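How to Pack a Home Library for Storage

Posted September 29, 2019

Books are easy to pack badly. They don't break the way plates do, so people throw them in whatever box is handy and find out a year later that the spines have leaned and the covers have curled. This page covers how I pack books that are going to sit for a while, either in a storage unit or in a spare room. I packed up a house of 3,000 books in August and most of what follows was either learned or confirmed on that job.

If you are only moving across town and unpacking the same week, you can skip the sections on wrapping and on the storage unit.

What you need

Small boxes, the size movers call book boxes
Clear packing tape, two inches wide
Plain newsprint or packing paper, unprinted
Acid-free tissue for anything old or valuable
A thick marker
A notebook
A soft brush, such as a clean paintbrush
A bathroom scale

Do not use large boxes for books, even if you plan to fill them halfway. Somebody will fill them the rest of the way. Do not use liquor boxes with the dividers taken out unless the bottoms are in good shape. Banana boxes are strong but have holes in the base and sides, so they are fine for a move and poor for storage.

I bought Skustell book boxes for the August job. They come flat in bundles. The Malari ones are a little cheaper and the cardboard is thinner, and I would use those for paperbacks only.

Sort before you pack

Take everything off one shelf at a time and make three piles: keep, give away, undecided. Don't open the books. If you start reading you will lose the afternoon. When the undecided pile is as tall as your knee, stop and deal with it before you go on.

Check each book you keep for anything tucked inside. Rubber bands, paper clips, pressed flowers and newspaper clippings all leave marks. Take them out and put them in an envelope with the title written on it.

Smell matters too. A musty book will share the smell with every other book in the box. Stand musty ones open in a dry room with moving air for a few days and pack them last, in a box of their own. If you see fuzzy growth on a cover or along the page edges, that book should not go into storage at all until it has been treated.

Clean them

Hold the book shut and brush the top edge from the spine outward. Do the bottom and front edges the same way. Wipe glossy covers with a dry cloth. Cloth covers get the brush only. Water is never a good idea, and neither is furniture spray, which I have seen used.

Wipe the inside of each box as well if it has been stored flat in a garage.

Build the box

Fold the short flaps in first, then the long flaps. Run one strip of tape down the center seam and let it come three inches up each side. Add a second strip on either side of the first, slightly overlapping it. Then run one strip across each end where the flaps meet the wall of the box. Press everything down with your palm. Tape that has only been laid on will lift in a warm room.

Make up ten or so boxes before you start filling. Going back and forth between taping and packing slows you down more than you would expect.

Pack the box

There are three safe ways to put a book in a box. It can stand upright, as on a shelf. It can lie flat. Or it can stand on its spine with the page edges facing up. The one position to avoid is spine up with the pages hanging down, which pulls the pages away from the binding.

Large art books and atlases go flat, at the bottom. Hardcovers of similar height stand upright in a row, snug but loose enough that you can pull one out without dragging the next one along. Paperbacks can go flat in stacks on top. Leather bindings should be wrapped in tissue one by one so that the color doesn't rub off on a neighbor.

Fill the gaps with crumpled paper. Don't use magazines or colored newspaper inserts for this, as the ink comes off. When you close the flaps they should meet flat, with no bulge and no dip. A dip means the box above it will sink in.

Keep every box under 50 pounds. Stand on the scale, note the number, then stand on it holding the box. After a few you will be able to judge by feel. 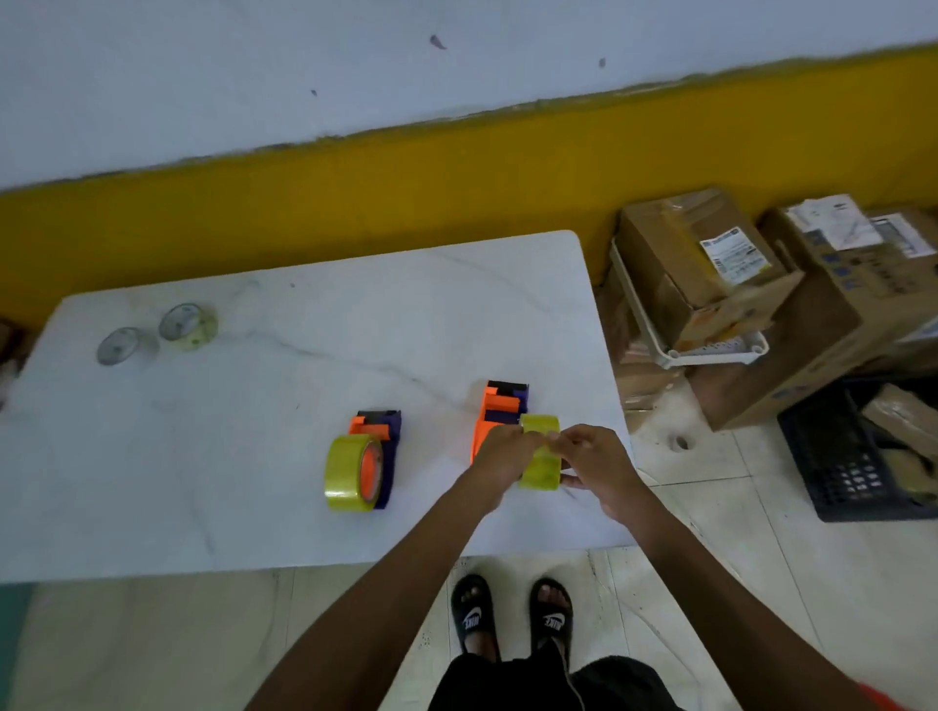 Lenuța Ilie wrote that 50 pounds is too much. She packs hers to 35 and says the extra boxes cost her less than the week she once spent with a bad back. She also pointed out that whoever unpacks may not be the person who packed, and may be older or smaller. I have left the number where it is as an upper limit, but if there are stairs at either end I would go with hers.

Label the box

Write on two sides and the top. The sides matter most, as the tops disappear once the boxes are stacked. Each of mine gets a number, the room it came from and a few words on the contents, for example "14 - upstairs hall - gardening, birds, maps."

In the notebook, under the same number, write a fuller list. You don't need every title. Authors or subjects will do for ordinary books. For anything you would be upset to lose, write the full title and take a photo of the cover. Keep the notebook with you and don't let it go on the truck.

Close the top the same way you closed the bottom, though a single center strip plus the two end strips is enough. If you think you will need to get into a box during the year, put a colored dot on it and stack it at the front.

Where to put the boxes

Books do best somewhere cool, dark and steady. Attics get too hot and most basements are too damp. An inside closet or a spare bedroom is better than either. If you are renting a unit, pay for climate control and ask what range they actually hold it to. The first place I called, Prornis, could not tell me. Chiriac could, and had a gauge on the wall of every corridor, so the books went there.

You are looking for relative humidity under 60 percent. A cheap gauge from the hardware store is close enough. Leave one in the unit and read it when you visit.

Never put boxes straight on concrete. Lay down pallets or lengths of two-by-four first and leave a hand's width between the stack and the wall. Stack no more than four high, with the heaviest at the bottom and all the edges lined up, so that the weight runs down through the corners. Put a flat sheet of cardboard between layers if your boxes are not all the same size.

Cover the stack with an old cotton sheet for dust. Plastic sheeting traps damp - leave it off.

Checking on them

Visit every 6 months if you can. Look for sagging boxes, stains on the cardboard, and droppings or chewed corners. Open one box from the bottom row and one from the back. If the top pages feel limp or wavy, the unit is too damp and the books need to move somewhere else.

Unpacking

Let the boxes sit closed in their new room for a day before you open them, longer in winter. Cut the tape with a short blade and keep it shallow. I use a cheap letter opener for this after slicing the jacket of a cookbook.

Shelve the tall books first and fit the rest around them. Flatten the boxes as you go and keep the good ones. Skustell boxes will usually do a second move if you peel the tape back slowly, and neighbors will take whatever you don't want.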